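Home | Units | Readings | Glossary | Contact

Unit 8: Pace and Sectional Times in Flat Racing
Reading time: 9 min
Course notes by Eftychia Psarras

8.1 Scope

These notes cover the use of sectional times in judging how a flat race was run. Weight, draw and track condition were treated in earlier units and are assumed here. All distances are in meters and all times are in seconds.

8.2 Terms

A sectional is the time taken to cover a stated part of the race. The closing sectional used in this course is the last 600 m. The opening sectional is the remainder of the race, timed from the gates. Leader time and individual time must be kept apart. A published sectional that carries no horse's name is normally the leader's time to each marker, and it may join the efforts of two or more horses.

8.3 Finishing speed

Finishing speed is the average speed over the closing sectional divided by the average speed over the whole race, given as a percentage. A figure above 100 means the horse covered the last 600 m faster than its own race average. A figure below 100 means it slowed.

Two cautions apply. The standing start lowers the overall average, and the effect is larger in sprints. Gradient also matters: a course with an uphill finish has a lower par than a level one. Compare a horse with par for its own course and distance, never with 100 as such.

8.4 Worked case

Cudomari and Irier met in a mile race for three-year-olds in April. Cudomari led throughout and was beaten a neck. Irier was held up last, made ground in the straight and won. Grondeck raced second and weakened to finish sixth.

The opening sectional was fast for the course. All three horses finished below par speed, Irier by the least. The winner's late gain is explained mostly by the slowing of the horses in front. Cudomari's run is rated the best of the three, as it set the pace and lost very little ground at the end. Students who rated Irier highest on visual impression should repeat the sum with individual times.

8.5 Sample size

The par table for this course was built from 234 races. Any distance with fewer than 70 races is marked with an asterisk and should be used with care. Races with a false pace were kept in. Removing them would push par toward the strongly run races and make ordinary races look slow.

8.6 Common errors

1. Using leader time for a horse that came from behind.
2. Mixing hand times and electronic times in one table.
3. Applying a par from a different rail position.

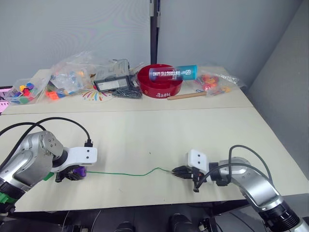
8.7 Exercise

Take the Andreadis Stakes chart from the readings folder. Find the finishing speed of the first four home, compare each with par, and state in one paragraph whether the pace favored horses near the lead. Show all working to two decimal places.

Last updated: 2024-07-16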